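Planting for the Second Decade

Most trees sold to homeowners are chosen for how they look on the day of purchase. Growers at the Kulier nursery would like that to change. The nursery raises 44 kinds of shade and flowering trees on 70 acres, and its staff now spend as much time discussing mature size with customers as they do discussing color.

The difficulty often begins below ground. A tree kept too long in its container forms roots that circle the pot, and those roots continue to circle after planting. Kulier moves its young stock to larger containers each May and trims any root that has begun to turn. Trees that cannot be corrected are removed from sale.
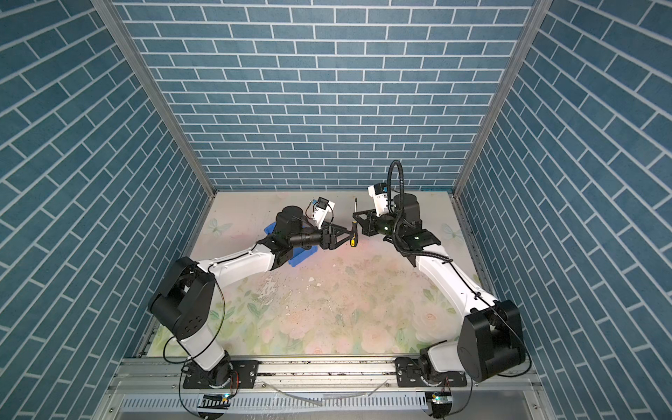 Two robot arms and blue brick-patterned walls.

Planting depth is the second concern. The root flare, where the trunk widens at its base, should remain visible at the soil surface. In a survey of one recent subdivision, Brakau, the nursery's field staff found the flare buried on most of the street maples. Several had been set 5 inches too deep, with mulch piled against the bark. Trees in this condition may leaf out normally for years before the crown begins to thin.

Abundio Tapia, who manages field production at Kulier, advises a wide, shallow hole and a ring of mulch 3 inches deep, kept clear of the trunk. Stakes should be used only on windy sites and taken away after the first growing season. Watering matters more than fertilizer – a slow soaking once a week serves a new tree better than a light sprinkling every evening.

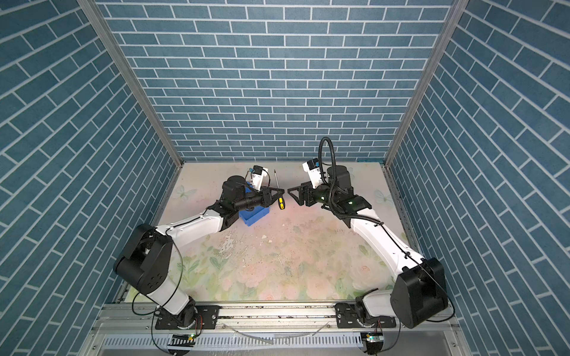
Benvinda Paiva would add that buyers should ask to see the roots before paying, and that any seller who objects to sliding a tree out of its pot has given a clear enough answer. She also favors smaller stock, which in her experience settles in sooner and often overtakes a larger tree planted beside it.

The nursery has begun to act on similar advice. Its smallest container trees, once held back for wholesale buyers, are now offered to the public from early spring until the ground freezes.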